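Zwischenbericht an die Killey-Stiftung
Projekt: Robotik-AG "Uson", zweites Förderhalbjahr
Berichtszeitraum: bis August
Verfasst von: Yetunde Babalola, Leitung der AG

Sehr geehrte Damen und Herren, liebe Unterstützerinnen und Unterstützer,

seit dem letzten Bericht ist bei uns richtig viel passiert, und ich freue mich sehr, Ihnen davon erzählen zu können! Die AG ist auf 19 Schülerinnen und Schüler aus den Klassen neun bis zwölf gewachsen. Wir treffen uns weiterhin jeden Donnerstag um 15 Uhr im Computerraum, und es kommt inzwischen regelmäßig vor, dass ich um halb sechs die Letzten vor die Tür bitten muss.

Stand der Arbeit

Wie im Antrag beschrieben, arbeiten wir in diesem Halbjahr ganz in der Simulation. Das Thema lautet "Ein zweiarmiger Roboter im Wohnraum": Die Jugendlichen programmieren Armbewegungen, öffnen und schließen die Greifer und lernen dabei, in welchem Koordinatensystem sie gerade eigentlich denken (das ist für fast alle die größte Hürde, auch für mich war sie es damals). Gearbeitet wird in zwei Gruppen. Gruppe Enness kümmert sich um die Bewegungsplanung, Gruppe Ajayi um die virtuellen Kameras und um alles, was mit Blickwinkeln zu tun hat.

Gruppe Enness hat die Vorwärtskinematik im Frühjahr auf Papier hergeleitet, mit Geodreieck und sehr vielen Radiergummikrümeln, und danach in Python umgesetzt. Die erste Fassung enthielt einen Vorzeichenfehler im Handgelenk, den die Gruppe ganz ohne meine Hilfe gefunden hat. Darauf sind die Beteiligten zu Recht stolz. Die Rückwärtsrechnung, also vom gewünschten Greiferort zu den Gelenkwinkeln, läuft für einen Arm zuverlässig. Für beide Arme gleichzeitig fehlt noch die Prüfung, ob sie sich gegenseitig in die Quere kommen.

Gruppe Ajayi hat gelernt, eine Ansicht aus Sicht des Roboterkörpers und eine aus Sicht des Greifers einzurichten. Gerade hier gab es die schönsten Diskussionen des Halbjahres: Was heißt "oben", wenn die Kamera selbst gekippt ist? Eine Schülerin aus der neunten Klasse hat dazu ein kleines Arbeitsblatt geschrieben, das wir im nächsten Kurs an alle Neuen ausgeben werden.

Übungsläufe

Mehr als 400 Läufe sind bisher gespeichert. Davon haben wir 52 gemeinsam ausgewertet und in einer Tabelle festgehalten: Zielpunkt, Gelenkwinkel zu Beginn und am Ende, Bemerkungen. Die Auswertung kostet deutlich mehr Zeit, als ich im Antrag vorgesehen hatte. Im Herbst möchte ich deshalb zwei Termine ausschließlich dafür reservieren und die Tabelle so umbauen, dass ein Teil der Spalten automatisch gefüllt wird.

Mittelverwendung

Von den bewilligten Mitteln wurden in diesem Halbjahr eine Grafikkarte für den Rechner am Lehrerpult und ein Satz Lehrbücher angeschafft. Für Eingabegeräte haben wir 400 Euro ausgegeben. Der Posten für Fahrtkosten ist noch unangetastet, er wird für den Besuch beim Schülerwettbewerb gebraucht. Die Belege liegen im Sekretariat gesammelt vor und gehen Ihnen mit der Jahresabrechnung zu.

Schwierigkeiten

Die älteren Rechner im Raum schaffen die Simulation nur mit verringerter Auflösung. Wir behelfen uns damit, dass immer zwei Jugendliche an einem der schnelleren Geräte sitzen. Das klappt menschlich prima, bremst aber beim Ausprobieren. Außerdem sind vor den Zeugniskonferenzen mehrere Treffen ausgefallen, sodass der Baustein "Greifen beweglicher Gegenstände" ins nächste Halbjahr rutscht.

Ausblick

Nach den Ferien steht zuerst die Kollisionsprüfung für beide Arme an, danach das Greifen. Gruppe Ajayi möchte beide Ansichten nebeneinander auf den Bildschirm bringen, damit man beim Steuern nicht ständig umschalten muss. Zum Tag der offenen Tür planen wir eine Station, an der Eltern selbst einen Arm bewegen dürfen. Sie sind dazu ganz herzlich eingeladen!

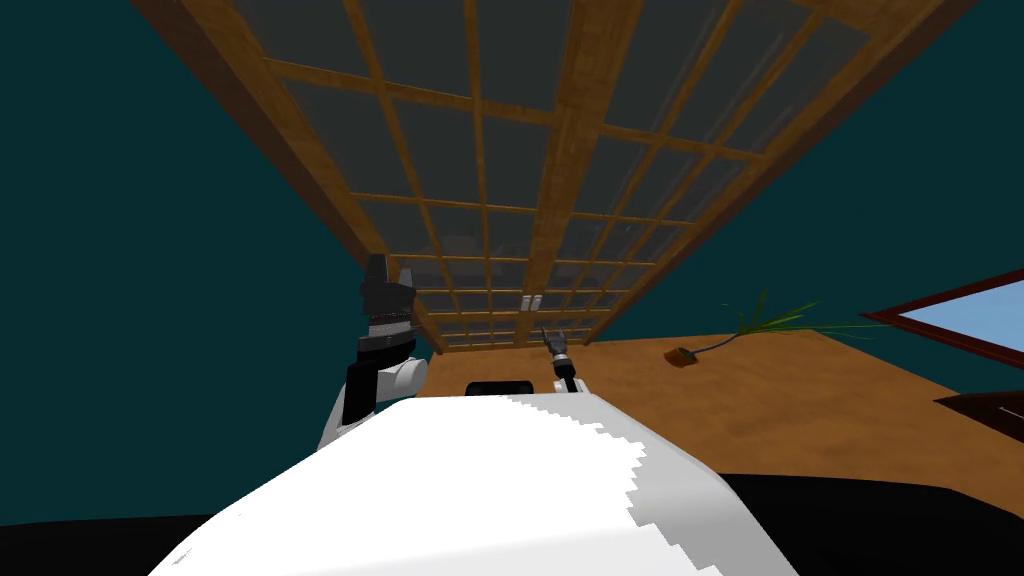
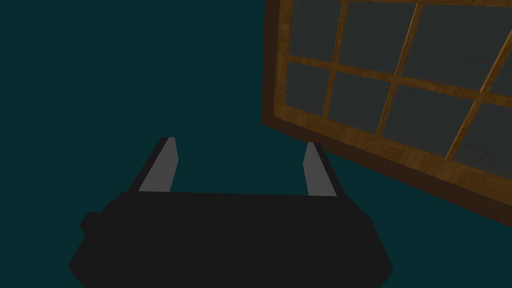
Simulationsansichten aus dem Projekt Uson. Erstes Bild: der weiße Roboterkörper mit beiden Armen. Zweites Bild: geöffneter Greifer, rechts oben ein Sprossenfenster mit Holzrahmen.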